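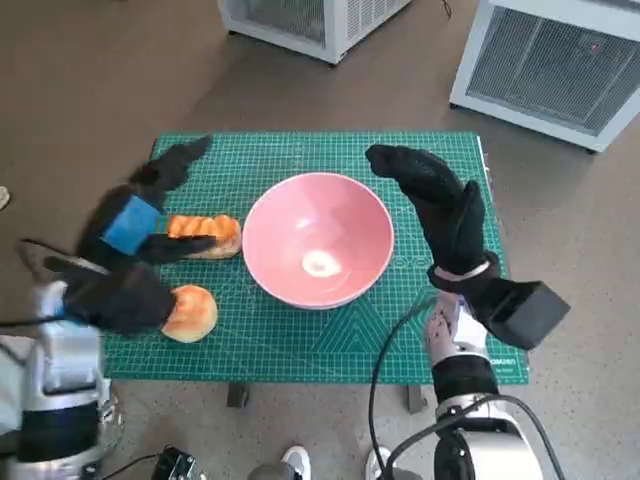 Grallix halts two-handed robot work after wrist fault

Oct 8, 2025 — Grallix has stopped all work with its two-armed robots at the Jukunden site after a wrist joint closed without a command and would not release.

The fault came during a food handling exercise in which the robots move bread into a bowl. The left hand of one unit gripped a roll, kept tightening and ignored the stop signal from the operator's station. Power to the arm was cut by hand 7 seconds later. No one was hurt.

Elango Subramaniam, who heads operations at the site, said a check of the logs found 4 earlier cases of the same fault, the first of them in February. They had been entered as lost connections and closed without a repair.

"Those should have been looked at when they happened," Subramaniam said. "The stop signal has to work every time."

The company suspects a worn cable between the forearm and the hand, which may drop the stop signal while the motors still have power. It has not ruled out a software error. The wrist parts are supplied by Pukau, which has asked for the failed unit to be sent back for testing.

Grallix has 20 robots of this type at Jukunden. All will have their hand cables replaced, and each operator will get a separate power switch within reach — until now one switch served a whole row.

Work at the company's smaller site in Gilbert, where the robots use a different wrist, is continuing. No date has been set for a restart at Jukunden.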